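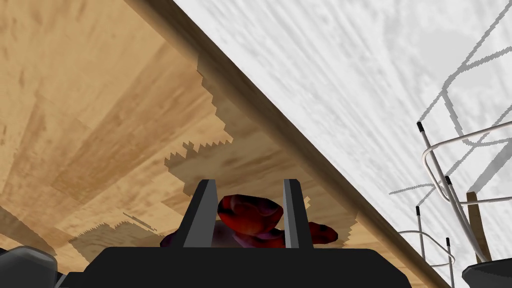
Monday, October 11, 2021

Second week with the arm on the packing side at Nendness. A few people asked what changed, so I'm putting it in one thread.

The arm does the picking now. Mindora set it up in September. They ran the odd-shaped items in simulation first, because round and lumpy things are harder to grip than boxes.

My old job was picking by hand, up to 2,000 items a shift. My wrists don't miss it. I do miss moving around.

Now I watch the queue screen and clear stops. When the gripper can't get a hold, it waits and a light comes on. I move the item and press resume. Most stops take under a minute.

There were 15 of us on days before. There still are. Two moved to receiving and two are training on the Zitus software that runs the queue. Pay went up for the training jobs only, and people have opinions about that. I have the same opinion.

The break schedule is the part that got worse. We used to stop together. Now someone has to stay by the line, so lunch is split and I eat with half the people I used to.

Yoon, the other site, gets theirs next. If you work there, ask early who gets trained and how they pick. We asked late and the spots were already filled.

I'm on nights next week, so replies will be slow.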